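Looking after a small restaurant dining room: tips for tables, menus and chairs

Posted 25/07/2018 by Josée Girard

I ran the front of house in Flastulbridge for 13 years, first at a fish place and then at a Portuguese grill. Most of what follows I learned from Lindalva Honorato, who opened the grill and was strict about surfaces. It should suit anyone with a small café, and most of it works in a home dining room too.

Before opening

Wipe tables with a cloth wrung out until it no longer drips. Go along the grain if there is one. Do the edges and the underside of the lip as well, where fingers go. Spray goes on the cloth and never on the table, or it ends up on the cutlery.

Clean the booking desk at the same time. The telephone, the mouse and the card machine are handled all day and get forgotten. Switch them off first and use a barely damp cloth.

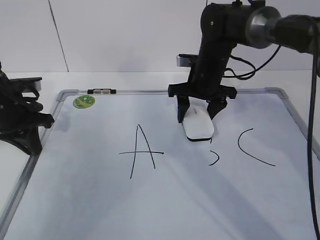

Menu boards

Chalk boards should be washed with plain water and left to dry fully before you write on them. If you write too soon the letters go grey. For whiteboards, a dry cloth every night and a proper cleaner once a week is enough. Ink left on through March came off ours only after two goes with the cleaner.

Write the dishes first and the prices last. Leave a gap at the bottom for the soup.

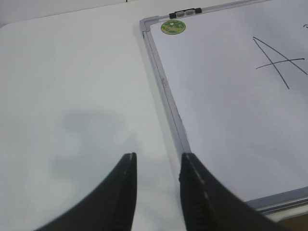
Tablecloths are worth the laundry bill only if you have the space to store them flat. We had 60 and nowhere to put them, so they were always creased. Dorin Olteanu, who took over the grill after us, got rid of the lot and went to bare tops. A white tabletop like the one in the picture shows red wine and turmeric straight away, so keep a cloth at the waiter's station and deal with spills between courses. Bicarbonate of soda and a little water will lift most marks if you leave the paste on for a few minutes. Try it on a corner first.

Wobbly tables

Folded napkins under the leg look poor and go flat by the second sitting. Buy screw-in feet and adjust them with the table in its usual place, as old floors are never level.

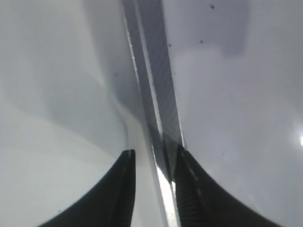
If the feet are already at full stretch, turn the table a quarter round and try again. Mark the good position with a small dot of paint on the skirting board. Check the screws under the top while you are down there, and tighten them by hand. A power driver will strip them.

Chairs

Turn each chair over once a month. Felt pads collect grit and then scratch the floor, so change them when they feel hard. Seat covers with ties can go in at a cool wash, but take off any metal clips first.

Closing up

Salt and pepper come off the tables at night. Empty the salt if the weather is damp. Put the menus away standing up, and throw out any with a torn corner.

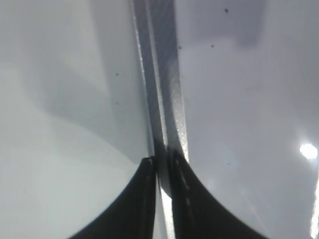 Close up, with the strip between the two tips

Leave the chairs down until the floor is swept, then put them up to mop. Mop towards the kitchen door and prop it open until the floor is dry.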